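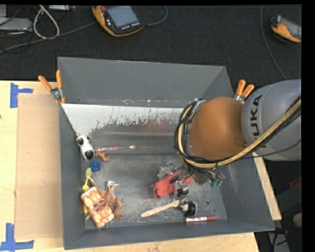 Akosua Acheampong replied:
Depends what you mean by "chores". If you mean tidying a bin of odds and ends, picking each thing out and putting it down somewhere else, then yes, more or less, on a good day. If you mean doing my kitchen after tea with two children in it, no, and I wouldn't hold my breath.

halfterm_dad replied:
I'd go along with that. My brother-in-law says we'll all have one in the utility room before the kids leave school. I asked him what it would do with the drawer next to the cooker and he changed the subject.

benchgrinder replied:
You lot are lumping two things together. Picking up is one job. Knowing where it goes is another. The picking up has come on a great deal. We have an arm at work (Lerkine cell, gets castings out of a stillage) and it misses so rarely now that we stopped writing it down. But every casting is the same casting. Give it a toothbrush, a plastic dinosaur and a marker pen in the same bin and you've got a different problem each time it goes in.

Yuzhen Lü replied:
Mixed bins are not the wall they used to be. I work on this sort of thing. A thin stick, a round cap and a flat packet each want a different grip, and choosing the grip used to be most of the work. Now the choosing is fairly decent even for things the system hasn't met before. What still goes wrong is overlap. If a packet is lying over a toy you can lift the packet and drag the toy with it, and then you have two things in the air and only one of them is held properly.

benchgrinder replied:
That's my point though. Overlap is the normal state of things in a house. Nobody's toy box is laid out with gaps.

Yuzhen Lü replied:
Agreed, but dragging something along isn't a disaster if it drops back into the bin. You go again. A person rummaging in a toy box does the same.

Mrs Tansley replied:
A person rummaging in a toy box doesn't need bolting to the floor, with a cable as thick as my thumb. Where is it meant to live? I have a terraced house. I can't get the ironing board up without moving a chair.

halfterm_dad replied:
Mine would have to live in the shed, and then it would need to be able to open the shed.

Akosua Acheampong replied:
Size is a fair complaint. The big industrial arms were made for factories and that's where they do well. The home ones are smaller and weaker. We had a Witix on trial at the day centre where I work, putting cutlery and cups away after lunch. It managed the spoons. Forks it did slowly. Anything wet and it slipped, so one of us ended up drying everything first and handing it over, and by then you may as well put it in the drawer yourself. It went back in October.

benchgrinder replied:
How long did it take over a full lunch's worth?

Akosua Acheampong replied:
Never got through one. It did 8 pieces before it stopped and asked for help, then a few more, then it stopped again. I don't want to be unfair to it, the staff liked having it there and one of the gentlemen used to talk to it.

Yuzhen Lü replied:
Wet and shiny are both hard. Shiny upsets the cameras and wet upsets the grip. I would have started it on laundry pegs or building blocks.

Mrs Tansley replied:
But I don't need help with building blocks. This is what annoys me about the whole business. It gets good at the thing that suits it and then we're told it can do housework.

Yuzhen Lü replied:
I don't think I said it can do housework. I said it can sort mixed objects out of a bin, and a few years ago it couldn't.

coldchisel replied:
Shop floor view, for what it's worth. I run a small parts counter and we get returns back in a tote, all sorts in together, bags, caps, clips, the odd glove. Somebody has to sort it every evening. I got a price from Girum for an arm to do it. The arm wasn't the dear part. The guarding, the fitting and the yearly visit were, and they wanted the tote clamped in the same place every time. We sort 300 bits on a heavy night and it takes a lad until half past six. I couldn't make the sums work.

benchgrinder replied:
Clamping the tote is no hardship, is it? Couple of spring clamps on the rim and it stays put. We mark our bench with tape as well so everything goes back where it was.

coldchisel replied:
No hardship for one tote. We've a rack full of them, and someone has to swap them over. That's the lad again.

halfterm_dad replied:
Could he not swap them and do something else in between?

coldchisel replied:
He could if it never stopped. When it stops he has to come back, find out why, sort it and set it going. I went to see one running at another firm and that was what the fellow there spent his evening doing. He had the control pendant on the floor by his feet the whole time I was there.

Yuzhen Lü replied:
When was that? Stoppages have come down a lot. The Xie software in particular will try a second grip and then a third before it gives up.

coldchisel replied:
Before we moved premises, so going back a bit. I'd look again if the price came down.

Mrs Tansley replied:
So we are agreed it can't do my kitchen.

Akosua Acheampong replied:
We're agreed on that. I'd still have one at work for the craft cupboard. Pens, lids, glue sticks, all tipped in one box at the end of the session, all dry, no rush. It could take the whole night over it for all I care.

benchgrinder replied:
I'd pay to see it match the lids to the pens.

Yuzhen Lü replied:
Putting lids back on is much harder than sorting them. Two hands, or one hand and a fixture, and you need to feel when it clicks. I'd leave that to people for now.

halfterm_dad replied:
Going back to the question at the top, my vote is yes for the shop floor if your parts are dry and you've got the money, no for the house. Does anyone know if the smaller Witix can be hired by the month? Our school has a lost property box that wants seeing to.

Akosua Acheampong replied:
Ours was a free trial so I never saw a hire price. I'll ask the manager who she dealt with and post it here.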